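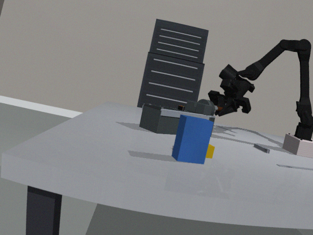

Figure 4. Gray table and tall dark cabinet, rendered view.

Section 4: Drying and Curing with the Drideck Rack

Read this section before you load anything. The sales sheet promises a finished cannabis crop in eight days. Treat that as a best case from somebody's very dry barn. Plan on longer and let the stems tell you.

4.1 Before you start

1. Check the rules where you grow. Your license may limit how much harvested plant you can hold at once, and the Drideck does not care what your limit is.
2. Set the rack on a level floor, away from windows and heaters.
3. Plug in the Gernska humidity sensor and leave it alone for an hour. Early readings jump around.
4. Put a second, cheap hygrometer on the middle shelf. If the two disagree, do not assume the Gernska is the one that's right.

Note: The fan controller ships with a "Quick Dry" setting. We have yet to hear a good argument for it. The outside of the bud goes crisp, the inside stays damp, and you find out later in the jar.

4.2 Loading

1. Cut branches to fit the shelf. Remove the large fan leaves.
2. Lay the branches in a single layer. The box says the rack holds 2,000 grams of fresh material. In our September run we stopped at 1,743 grams and the bottom shelf was already crowded.
3. Write down the starting weight and the strain. You will not remember them.
4. Close the door and set the fan to Low.

CAUTION: Do not aim the fan straight at the shelves. Do not run the rack with the rear filter removed, whatever you have read about "better flow."

4.3 Checking progress

1. Look for mold every day, especially deep in the thick buds. Throw out anything fuzzy or sour-smelling. Trimming off the bad part is not enough.
2. Bend a small stem. If it folds, keep drying. If it snaps, go to 4.4.
3. Ignore the green "Ready" light until the stem test agrees with it. The light runs on a timer and has no idea what is on the shelves.

4.4 Moving to jars

1. Fill each jar three-quarters full and seal it.
2. Open the jars once a day for the first week.
3. If the jar humidity climbs above 65 percent, return the buds to the rack.

Note: Prurkitum packets are sold as a way to skip step 2. They may help hold a level in long storage. They will not rescue buds that went in wet.

Section revised 10/28/26 by Fiachra Ó Ceallaigh. Replaces the Kinsella rack instructions, which should not be used with this model.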